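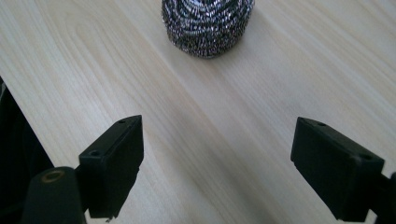

Kikby coil scrubber, stainless steel. Sold in packs of nine.

Continuous crinkled ribbon, wound into a ball with no core and no adhesive. Ball diameter 60 mm. For cast iron, uncoated steel pans, oven racks and grill grates. Do not use on nonstick coatings, enamel or polished surfaces.

Rinse after use and shake out food residue. Store in open air — a closed container holds moisture and will stain the ribbon. Replace when strands start to break.

Fits the Clovov handle (sold separately). The older Amuslow clip handle has a narrower jaw and will not hold this size.

Ships from the Urrutia warehouse in 2 working days.

9 shares
2 comments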